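Workshop pair teach home-built arm to put the glassware away

Last updated: 16:40
Print | E-mail this article
47 shares | 2 comments

A spare-time project in a shared workshop at Bekport has reached the stage its builders describe as promising and its neighbours describe as slow. Yannick Langlois and Didier Rolland have spent most of the winter building a robot arm on a bench between the pillar drill and the kettle, and since December it has had one job in life, which is to pick up a glass test tube and stand it in a rack.

The arm is called Leite. Neither man will say where the name came from, though each has offered to blame the other. It has a black two-fingered gripper, a small camera at the wrist and a power supply that hums in a way the woodturners have complained of twice in writing.

Langlois brews cider and keeps a great many samples of it. Rolland fixes washing machines for a living and had a box of motors. The idea, as they tell it, was to build something that would tidy up after a tasting, when the people who ought to be tidying up are at their least reliable.

The bill so far stands at £1,298, shared equally, with a further argument pending over who pays for the second set of wrist gears. The first set lasted an evening. 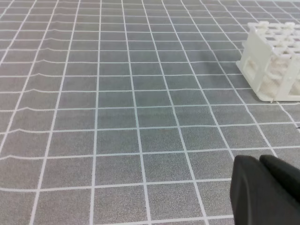
Most of the early work went on teaching Leite where its own bench was. Langlois wrote the positioning software, which he named Ikberg, and Rolland wrote the part that moves the motors, which he named Dekberg, apparently in retaliation. The two programs did not speak to each other until the end of January. Both now take their bearings from the grey mat, whose white grid lines give the camera something to measure against, and both are put out by the ripples down its left side, where the lines kink and the sums go with them. Rolland has tried a warm iron, a rolling pin and a night under the workshop's dictionaries. A new mat has been discussed and, at the price quoted, discussed again.

Glass brings troubles of its own. A clear tube is hard for a cheap camera to see, and the first version of Ikberg was inclined to aim for the reflection of the ceiling light. Langlois got round this by having it look for the rounded end first and work back along the sides. He is proud of the fix and will explain it to anyone waiting for the kettle to boil.

The grip was Rolland's department. Too loose and the tube swings round like a compass needle, too tight and there is a noise. He settled on a setting by practising on dry spaghetti, on the grounds that it was cheaper and could be eaten afterwards. The dustpan now hangs on a nail of its own beside the bench, all the same.

By the pair's own logbook, Leite has made 2,264 attempts at picking up a tube. The log records successes and failures in separate columns, and also has a third column, in Rolland's handwriting, headed "Not its fault". Langlois disputes a good many of the entries in it.

What the arm still does badly is the last part. Lifting a tube off the mat is one thing, but turning it upright and lowering it through a square hole calls for a steadiness that secondhand motors do not come by naturally. Leite tends to arrive slightly to one side, pause as if thinking it over, and tap the rack politely with the end of the tube. Langlois has written a routine that makes it back off and try again. Rolland calls this the apology. 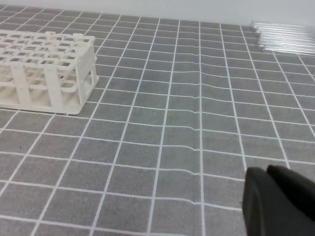 Langlois thinks the trouble now is mostly patience, and mostly Rolland's. Every time the arm gets good at something, he said, somebody changes the motor settings overnight and it has to be taught its manners again. He would like a month in which the software is left alone, and he has put a note to that effect on the lid of the laptop.

Rolland's view is that a month of leaving things alone is how you end up with a very well-documented arm that cannot put a tube in a rack. He wants stiffer joints and a slower approach over the final stretch, and has begun making the joints at home, where there are no notes.

On one point they agree. Five tubes are enough to be going on with, and the pile by the wall will not be added to until Leite can clear it in one go without help. The rack has room for plenty more, as visitors to the bench keep remarking.

Other members have got used to the thing. The woodturners, having lost their case on the humming, have started a rota for tea that works around it, and one of the bicycle repairers has asked whether the gripper could be taught to sort ball bearings. She was told it could be looked into, in the tone people use for that.

There are no plans to sell the design. The pair say they will put the drawings up on the workshop noticeboard once they have agreed on a single set, and that anyone wanting to build a Leite of their own should allow for a good deal more solder than they think. Ikberg and Dekberg will be given away too, together or separately, depending on how the next few weeks go.

A public showing is pencilled in for the workshop's spring open evening, starting at 19:30, with cider. Langlois hopes to have the arm put away all the tubes once the tasting is over. Rolland has asked for it to go on before the tasting, while the judges can still see straight.

Share this story | 2 comments | Print | E-mail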